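Futik screwdriver set, 60 pieces: my review after one winter

I bought this set in February, when my old computer started to make noise and I wanted to clean it and change some parts. 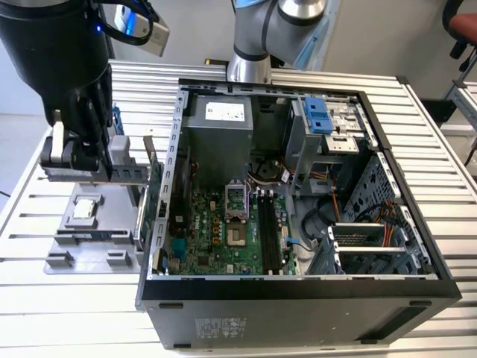
What is in the box

The handle, 58 bits, and one extension of 117 mm. The bits sit in two rows of black foam, and the sizes are printed in the lid. The print is small and I must put on my glasses for it. My set has number 2403 on the bottom, and the shop told me this is the newer version with the stronger magnet.

How it works for computers

For a desktop computer you need mostly one Phillips bit, the PH2. It fits well and does not jump out of the screw. The magnet holds a normal case screw also when I turn the handle upside down. With the extension it becomes weaker, and I lost two screws under the power supply before I learned to go slowly. The small bits are good for laptops. I opened a Flekham laptop with the T5 and all the screws came out clean.

The handle

It is a little thin for my hand. The cap on top turns very smoothly, this I like a lot. My neighbor Tadeusz Makowska has the Grumavo set and his handle is thicker, with rubber. For big screws in furniture his is better. For small work I prefer mine.

What I don't like

The foam is too tight. To take out one bit I need my fingernail, and two times the next bit came out together with it. The lid closes with a magnet too, but it opens if you carry the box in a bag with other things. I put a rubber band.

There is no flat bit smaller than 1.5 mm, so for glasses you need another tool.

Should you buy it

If you repair computers at home, yes. If you want one set for the whole house, look at something with a bigger handle. I gave four stars of five. I would like to hear from somebody who used the T5 more than 200 times, because mine already looks a little round at the tip.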